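# Moving in together, four months later

So a few of you have been asking for an update since the post where I announced (with way too many exclamation marks) that Kater and I were signing a lease. Yes, we're still together. Yes, we still like each other. No, we haven't agreed on what time dinner is.

For anyone new, I'm 26, Kater is a little older and a lot calmer, and before this I'd lived alone in Plollutville for long enough to get very set in my ways. I ate cereal standing up at ten at night. I had one good towel. I'd never had to tell another person that I was going to the store, and the first week he asked me "where'd you go?" I got weirdly defensive about it, like I was being audited. He just wanted oat milk!

My friend Siriporn Boonchu warned me about this. She's been married for ages, and when I called her to complain she laughed so hard she had to put the phone down. Her take is that the first big fight is never about money or in-laws, it's about the sponge. Ours was about the thermostat, but close enough.
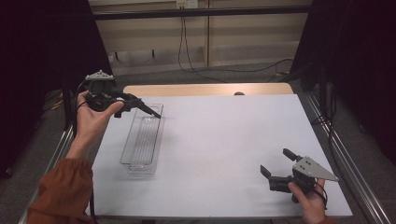 The thermostat fight went like this. I like the place cold at night. He doesn't. I'd turn it down on the way to bed, he'd turn it up when he got up for water, and for most of September we carried on like that without either of us saying a word. Then one morning I said something snippy over coffee, he said something snippy back, and we both went off to work mad. I spent my whole lunch break writing him a text and deleting it. What I finally sent was "I'm sorry, I think I'm still learning how to have somebody here." He wrote back "same" and a picture of a penguin.

We settled on his temperature and a lighter blanket on my side. Why did that take a month?

The money talk was harder, and I'd been dreading it. I make less than he does and I'm touchy about it, I know I am. We tried splitting everything down the middle and I was broke by the 22nd and pretending I wasn't hungry when he suggested takeout. When I told him, he was kind of hurt that I hadn't said so earlier. Now we each put in a share based on what we earn, and we both keep $200 a month that the other person doesn't get to have an opinion on. Mine went to concert tickets and a haircut. His went to a used bass guitar, and I have no opinion on the bass guitar. (I have an opinion on the bass guitar.)

Prapai Sukprasert, if you're reading this, thank you for that idea, you saved us a lot of grief. She and her boyfriend have done it for years and she sent me their whole spreadsheet, color coding and all. I used maybe a third of it.

The thing I didn't expect to struggle with was stuff. As in, objects. Between us we had two of everything and neither of us wanted to be the one to give theirs up, and I got strangely emotional about a colander. We ended up doing one small category at a time on Sunday-ish evenings with music on: chargers, then spices, then the awful bathroom drawer. Anything neither of us could make a case for went out the door. What was left got its own bin, and I've turned into a person who has feelings about bins.
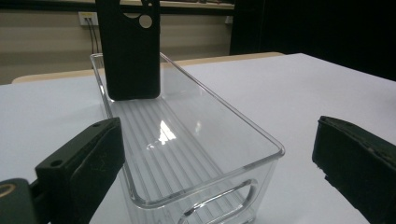 *A long clear bin with ridges along the bottom and a cutout handle on the end.*

Anyway, where was I. Alone time! This has been the big one for me. I love him and I also need to sit in a room by myself and stare at a wall sometimes, and in a small apartment that takes some negotiating. I used to hide in the bathroom with my phone. Now I just say "I'm going to go be quiet for a bit" and shut the bedroom door, and he puts his headphones on, and an hour later I come out and I'm nice again. He goes to his friend Ersoy's place to watch soccer and I get the couch, the remote and the good blanket. I look forward to those nights and I also miss him by halftime, which I haven't told him, so I guess he'll find out from this post.

Next up is meeting his entire extended family in Pladwood, including the grandmother who apparently asks everyone when the wedding is within minutes of hello. I'm bringing a pie. If any of you have a good way of answering that question with your mouth full, the comments are open.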